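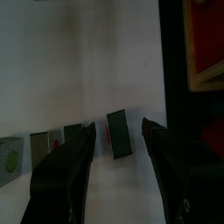

A dark green block on the white-topped table at Plendham's games room.

News in Brief | Community | Plendham

Games room seeks the owners of its orphaned blocks

PLENDHAM, November 24, 2023 – The games room on Botach Street has more loose blocks than it has boxes to put them in, and would like the public to do something about it.

Ynyr Samuel, who has run the room for 16 years, began sorting the shelves this month and gave up on the second evening. Some blocks are speckled gray, some have colored dots or circles printed on them, and one small piece is dark green with a red side. Samuel has matched 3 sets so far. The rest go back to the table.

"People bring a game in and take most of it home," he said. "I have 19 boxes with lids and I trust four of them."

Regular player Gwilym Cadwaladr believes some of the pieces belong to Sang, a stacking game popular here until everyone fell out over the rules. Samuel thinks they come from Lornora. The two men are no longer discussing it during play.

Anyone missing a block may come and look through them on any evening in November. Proof of ownership is not required – an incomplete set will do. The tabletop, smudges and all, is staying.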